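Last updated: April

Is a wax package at the tunnel wash safe on a fresh repaint?

Posted by greldale_wagon, April, 7:40 pm

Hello all. My wagon had the bonnet and one front door repainted at a body shop in Irnmont. I paid $1288 for the work, so I want to be careful now. The shop told me to wait before any wax, but they did not say how long. I normally use the tunnel wash in Greldale with the hot wax option. Can I go there and simply choose the cheapest wash without wax? The car is silver and has 78 thousand kilometres on it.

rorkska_rinse

Just wash it, mate. Mine was fine.

achari_driver

I had the same repair two years ago, so I can tell you what my painter advised. For the first month he wanted only clean water and a mild car shampoo, by hand, in the shade. No tunnel – the brushes and the strong soap can mark paint which is still soft. Wax should wait longer, normally 60 to 90 days, but it depends on the paint, so please phone your shop and ask for the number in writing.
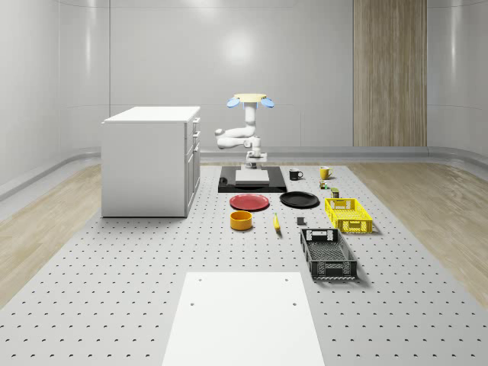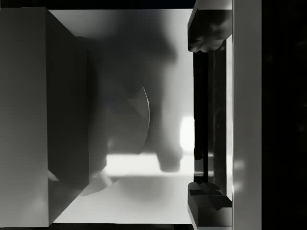

Does a touchless wash count as safe in the first month?

It is gentler than brushes, but the chemicals are usually stronger and the water pressure is high, so I would still wait. If a bird leaves something on the bonnet, rinse it off the same day with plenty of water and a soft cloth. Do not rub.

irnmont_ute

Agree with the above about the wax. Also check if your wash pass can be put on hold. Mine could be, and I did not lose the month.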